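When the gripper would not let go

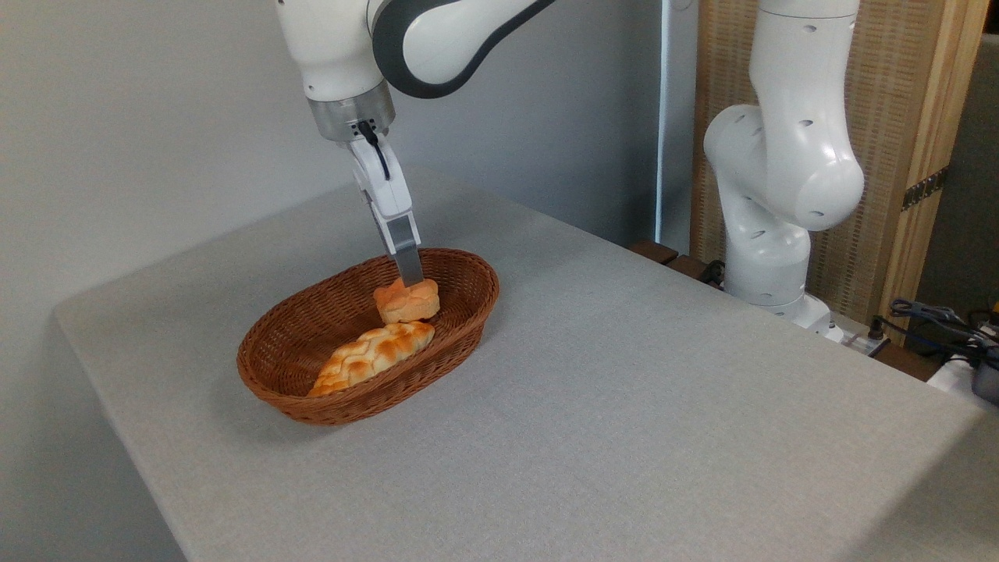 Sugeng Simanjuntak runs the bread handling tests at Drolla, and in April he lost 2 days to a gripper that kept closing. "The command said stop at the set width," he says. "It went 4 millimeters past." He first blamed the bread. A small roll with a glazed top, lifted out of a wicker basket by two parallel fingers, gives way a little under any grip, and the software read that as a miss and squeezed again.

The log showed 2,376 grip commands, around 200 of them repeats. Simanjuntak shut off the retry and had the arm hold still after a failed grip until a person cleared it.

"Crushed rolls I can live with," he says. "I was thinking about fingers." The retry is still off. Yeoh, who wrote it, wants it back with a force limit.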